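We use cookies to improve your visit. Accept | Settings

Filed under: Workshop > Surfaces & Storage

Rukuto cork bench top, reviewed by Inese Dzene

The Rukuto top is sold as a cut-to-size cork sheet, 700 mm deep. I glued mine down in September and left it weighted overnight. Grip is good – small parts stay put on a slight tilt. 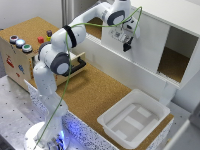
Dents from a dropped driver recovered to a grey mark. Edges crumble if trimmed with a dull blade. At $90 it's fair value.

© Fimutgate | Contact | Back to top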